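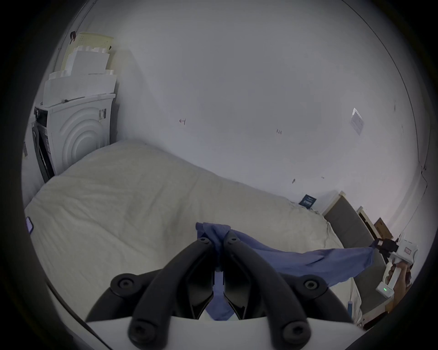 The Falora duvet cover is a plain cotton cover with a button closing and an internal tie at each corner. It comes in single, double, queen and king, and in 4 colours. Cream hides less than people expect, but it goes with most things, and a blue like the one stretched across the cream duvet sits well against it if you want pillowcases in a second colour. Covers and pillowcases are sold separately.

**Fabric**

100% cotton percale, woven for Piven and washed once before sewing. Expect it to feel crisp for the first few washes and softer after that. It will crease. If you don't like creases, take it out of the dryer slightly damp and put it straight on the bed.

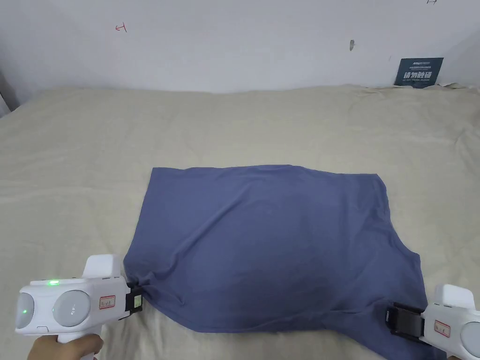 *Blue-grey cotton on a beige sheet.*

**What's new**

The pattern was changed in September on the advice of Zhiqiang Hao, our cutter. The opening is now at the foot only, and the buttons are set 2 cm further in so they don't catch. Covers from the older run have five buttons and no corner ties. Both versions fit the same duvets.

**Washing**

- Wash before first use, buttons done up.
- Warm wash, like colours together. No bleach.
- Line dry, or tumble dry on low.
- Hot iron if needed, inside out for the darker colours.
- Allow for shrinkage of up to 4% in length. The sizes listed are before washing.

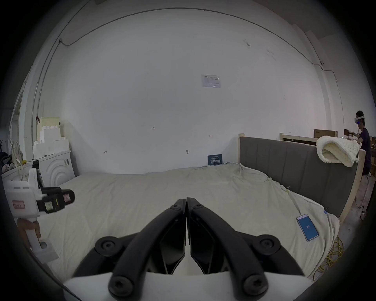
## Ordering and returns

Orders placed before noon leave the same day. Delivery is a flat $5 anywhere in the country, or you can pick up from the Yeo warehouse. Unwashed covers can be sent back within 29 days for a refund or a different size. Please keep the cloth bag.

Replacement buttons are free. Write to Suha Mahasneh in customer service with your order number and the colour of your cover.

For hotel and rental orders, ask for Majdi Tarawneh. Trade prices don't apply to king size or to the Nomico pillowcases.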